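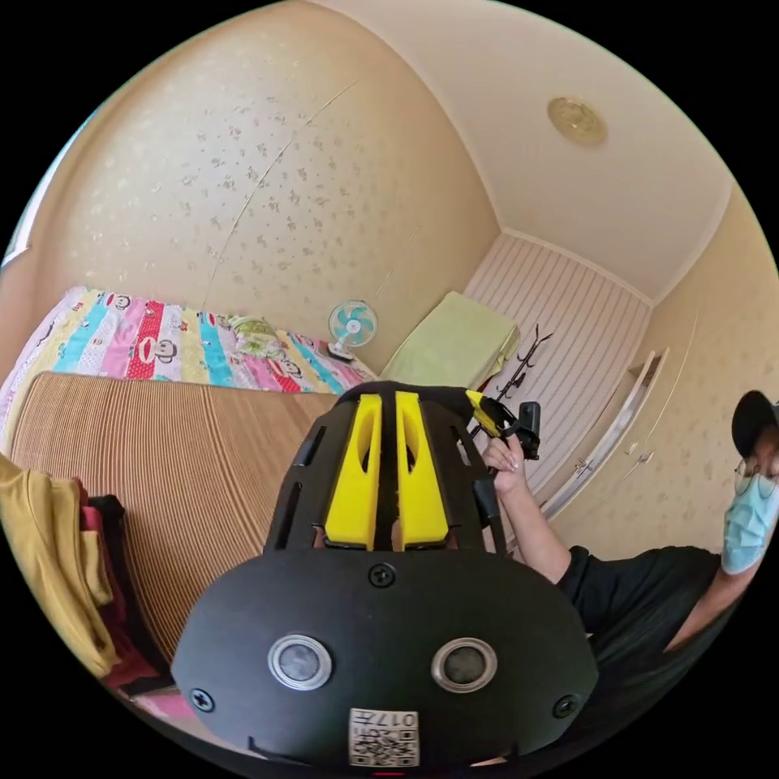 Bedroom laundry sorting

Last updated: May

Bedroom laundry sorting is the household practice of gathering clothes from the places where they have come to rest, deciding what each of them is, and folding, hanging or washing it accordingly. It is carried out mostly in small bedrooms, mostly on or beside the bed, and mostly later than planned. It is usually treated as a minor branch of housework, although people who share a wardrobe have been known to treat it as a branch of law.

Setting

The bed is the standard work surface. It is wide, soft and at a poor height for the back, and it has the advantage that the job must be finished before anyone can sleep. (This advantage is weaker than it sounds. A pile of shirts can be moved to a chair in a few seconds, and often is.) In homes where the bedroom also serves as an office, storeroom or gym, the sorter may work from a single cleared patch of mattress about as large as a tea tray.

The chair deserves separate mention. In most bedrooms it holds the middle class of clothing - garments worn once, not dirty enough to wash and not clean enough to go back in the drawer. The manual of the Unincombe Household School, a short course in home management, calls this class "the resting pile" and allows it 12 items. The manual gives no advice on a thirteenth.

Sorting

Most systems begin by dividing clothes according to what happens next: wash, fold, hang or mend. The fourth group is traditionally put in a bag and not seen again until a house move. A second sort, by owner, is needed wherever two or more people wear similar sizes, and a third, by color, is needed by anyone who has ever owned a red towel.

Dark clothing causes the most trouble. Black in particular hides its own shape, so that a sock, a sleeve and the strap of something else look much the same under a ceiling light at 10 p.m. Experienced sorters pick up a black item by one end and let it hang, which generally settles whether it is a garment or part of one. Less experienced sorters fold it first and find out on the day it is worn. 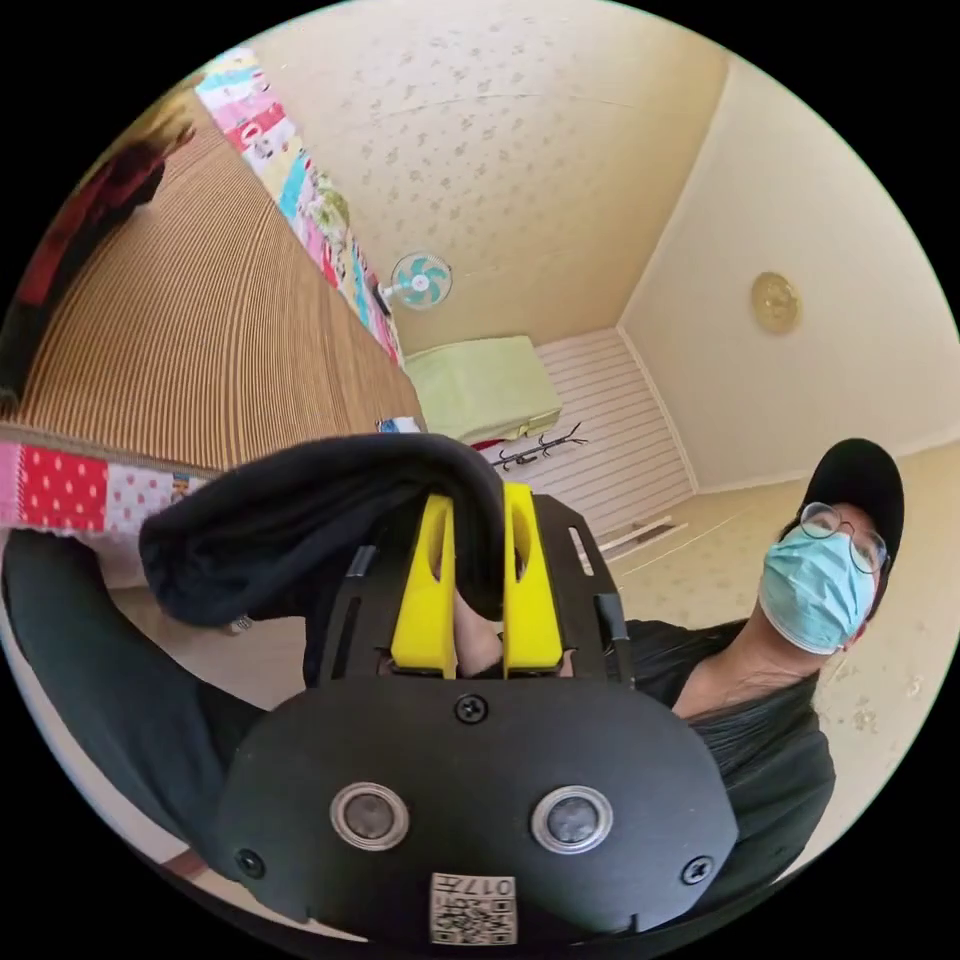
Small items are best left until the larger ones have been cleared, as they tend to travel inside them. A sock may spend several weeks in the leg of a pair of sweatpants, going through the wash each time and coming out cleaner than anything else in the house. The Dustano sock clip, sold in packs of 6, was designed to keep pairs together from the foot to the drawer. It works well, provided that both socks are present when the clip is put on, a condition the packaging mentions in small type.

Folding

There are two main schools. The flat school lays a garment face down, turns in the sides and folds it upward into a rectangle. The upright school does the same and then folds again, so that the result can stand on its edge in a drawer like a file in a cabinet. Followers of the upright method can see everything they own at a glance. Followers of the flat method can see the top shirt, and wear it.

Loose and oversized garments suit neither approach. They are easier to manage if they are first held up by the shoulders or hem and allowed to drop, which brings most of the folds out and shows which way the thing is facing. A light shake helps. A hard shake in a small room tends to involve the lamp.

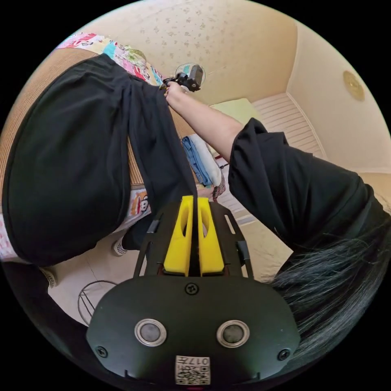
Long hems should be gathered in before the sides, and sleeves laid across the back with no more than one crease each. Heavy black cotton shows lint along every one of these creases, so some households keep a roller within reach. The Marchand roller has a refill of 161 sheets, enough for a winter, or for one evening with a sweater that has met a cat.

Patterned bedding can be useful as a backdrop. Against a plain dark blanket, a dark shirt more or less disappears, while on a bright print its outline is clear and its missing button is too. Children's prints do especially well in this role and go on being used for it long after the children have asked for something plainer.

Storage

Folded clothes are moved to drawers, shelves or, in a common variation, the foot of the bed. The Fuvard under-bed chest was for some years the usual answer to a shortage of drawers. Its catalog claimed a capacity of almost 599 socks, a figure that seems to have been reached without closing the lid. Later editions of the catalog gave the measurements in inches and left the socks out of it.

Hanging takes up more room and less time, and is preferred for anything that creases easily or that the owner dislikes folding. The two groups overlap heavily. Hooks on the back of the door are meant for robes and end up holding everything except robes.

Timing and frequency

The Unincombe manual recommends a short session every Tuesday, on the grounds that nothing else happens then. In practice, sorting tends to be prompted by events: a guest, a trip, a search for one particular shirt. The last of these gives uneven results. The shirt is usually found near the bottom of the pile, at which point the sorting stops and the rest of the pile, now inside out, goes back on the chair.

Working in pairs is faster for sheets and slower for everything else. Two people can fold a duvet cover in under a minute, but the same two people can spend a quarter of an hour on whether a gray T-shirt is still a T-shirt or has become a dust cloth. Custom gives the final say to whoever wears it, and the final act to whoever does the dusting.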